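Plodadham bench opens its doors to grocery packers, and we'd love a few more of you

SEKPORT – August

Hello from the back half of the Rullmont building! I run the teaching bench for the Plodadham project, and I've been asked to write this release myself because apparently I talk about it at lunch anyway. So here goes.

Starting this month, Plodadham is taking on people from the neighbourhood to help us gather examples for a system that's learning to handle groceries. You don't need a science background. You don't need to have worked with machines before. If you've ever stood at a kitchen counter and moved a bottle from one spot to another without knocking over the crackers, you've already got most of what we're after.

The job goes like this. You guide a pair of arms through an ordinary bit of grocery handling, things like moving items between a wire basket and a tray, and the whole go is recorded from start to finish: what the cameras saw, where the joints were, when the gripper opened and closed. We call each one of those a take. A learning system then gets fed a great pile of takes and has to work out for itself how to do the same job when the bottle is lying at a different angle or the box has been shoved up against the back of the basket.

That last part is why we need so many. We ask for 100 takes of every layout before we call it covered, and then we shift things over a bit and start again. My family thinks this sounds dreadfully dull. I think it's great fun, and the people who've come through so far mostly got hooked by their second session (one of them now packs her own shopping with the elbows held out, and I feel a bit responsible for that).

A session is 70 minutes, with a break whenever your shoulders ask for one. We run 2 people per session, one guiding and one resetting the table between takes, and you swap over halfway. Resetting is a real skill, by the way! If the basket ends up in exactly the same place every time, the system learns that baskets live in exactly that place, and then it's hopeless the first time somebody nudges one. A good resetter is a slightly untidy person with a good memory for what they've already tried. If your friends complain about how you load the dishwasher, please get in touch.

We've picked grocery items because they're awkward in ways that matter. Boxes have flat sides but they crush. Bottles roll, and the neck is a tempting place to grab but the weight is all down the other end. Wire baskets are the worst of the lot, with edges everywhere for a corner to catch on. Buthelezi, the firm that runs the storage side of the project, asked us early on whether we could start with something simpler, like blocks. We did, for a while. The system got very good at blocks and it still had no clue about a sauce bottle.
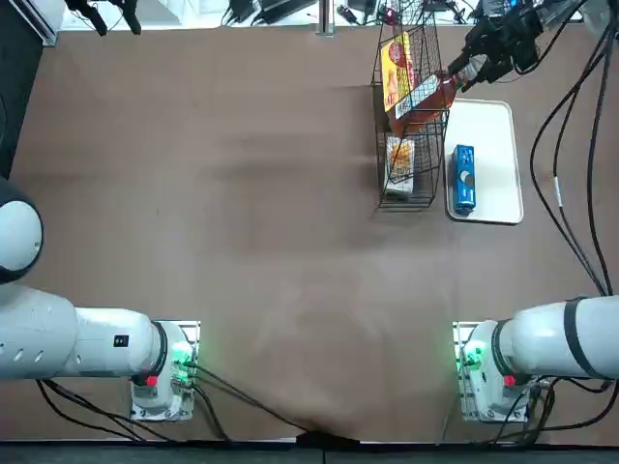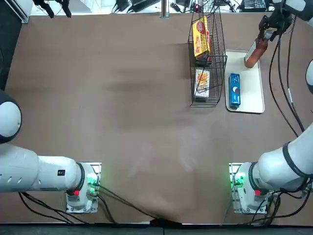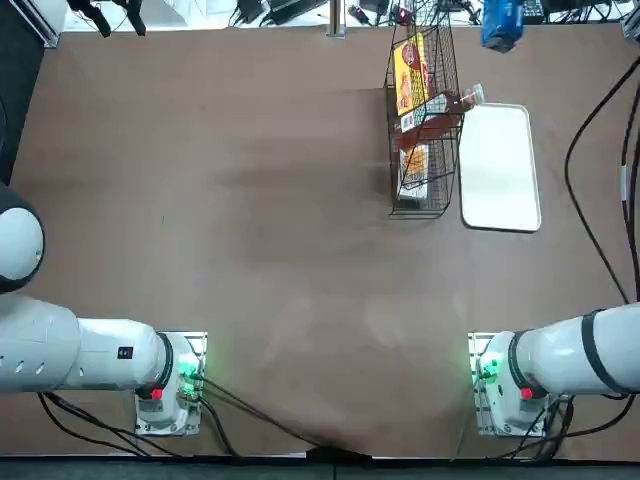 Mistakes are welcome too. I want to say that plainly, as it's the thing new people worry about most. If you fumble a box, have another go at it and carry on to the end of the take. We keep those recordings and mark them, and the recoveries are some of the most useful material we have. A system that has only ever watched perfect handling has no idea what to do when something slips. What we do throw out is any take where the person stopped partway to ask a question, so ask me first – I'm always beside the table and I really don't mind being asked the same thing five times.

Pace matters as well. People tend to start off far too slowly, creeping up on the item as if it might bite. Then around the middle of the session they get cocky and rush. We're after the speed you'd use at home when you're not in a hurry and not being watched. Put on some music if it helps. The speaker by the door works if you hold the plug in a bit.

On privacy, we record the table and the arms' movements. We don't record sound, and your name isn't attached to the takes you make. Each person gets a number, and the list matching numbers to people stays with me and is used for paying you. If you'd like your takes removed later on, send me your number and they'll come out of the next training set.

What happens to it all afterward? The recordings get checked by eye, sorted by layout, and handed over to the learning team upstairs. They train on them, try the result out on our own bench, and come back down with a list of what it's still bad at. Then we build the next round of layouts from that list. At the moment the list has a lot of wire basket on it.

Sessions are paid, and we're running them in the mornings from 9 a.m. and again after lunch. Closed shoes please, sleeves that roll up, and leave the dangly bracelets at home. The building has step-free entry from the car park side, and the bench has a seated guiding position for anyone who'd prefer it.

To put your name down, drop in to the front desk at Rullmont in Sekport and ask for the Plodadham sign-up sheet. Reporters who'd like to come and try guiding a take are very welcome as well, and the desk can book you in the same way.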